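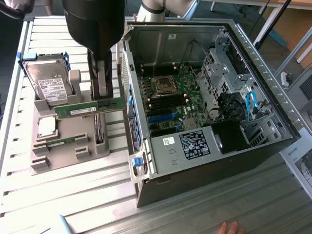
3.2 The parts fixture and the order of work

Print this page | E-mail this article | 14 shares | 2 comments

Figure 4. Desktop tower on its side with the parts fixture to its left. One memory module is held above, a second sits in the fixture.

I'll admit I spent far longer on the fixture than I ever meant to. When we started the Toma study I thought the interesting bit would be the computer, and that the thing holding the spare parts could be any old tray. So our first version was a flat tray from Collgate with a foam liner, and it was dreadful! Memory modules lay down flat in it, which meant a fiddly business of getting hold of an edge before you could do anything useful, and the processor slid about whenever the table was knocked.

The moulded fixture in Figure 4 is the fourth version (we called it Plirkix, for reasons lost to a long afternoon). Every part gets its own place and, wherever we could manage it, stands up. The memory goes edge-on between small slotted holders, the thin card has a tall narrow slot on the right, and the hard disk drive leans back at the top end between its supports. The processor is the odd one out, as it lies in a shallow square recess with its metal lid showing. I tried standing it on edge once and won't be doing that again.

The drive gave us the most trouble. It sits in a carrier with blue parts, and the carrier is a little wider than the bare drive – I had measured the bare drive, of course. We ended up with a corner support on the left and a taller rounded holder on the right, and those two shapes are simply what was left after a lot of filing.

For the tower itself we took off the side panel and laid the case down, so that the motherboard is at the bottom of a sort of box. People who build computers at a kitchen table do just the same. The drawback is the walls. The far one gets in your way when you are lining up a long module, and a loose cable can flop into exactly the spot you want, so we checked the cables between trials and pushed them back if they had wandered.

Each trial began with the fixture filled and the tower stripped of the parts to be fitted. We ran 300 trials in all, 200 of them with the moulded fixture and the rest with the old tray, and we stopped for a proper look at the slots after every 60. Wear on the slotted holders was the thing I worried about. They do loosen a bit with use, and a loose holder lets the module lean, so we swapped in a fresh set from Lakix when the lean became easy to see by eye. I know that is a rough sort of rule, and a gauge would have been better.

The order in which the parts were fitted was left the same throughout and is set out in Section 3.3, along with the time allowed for each one.

E-mail the author | Print this section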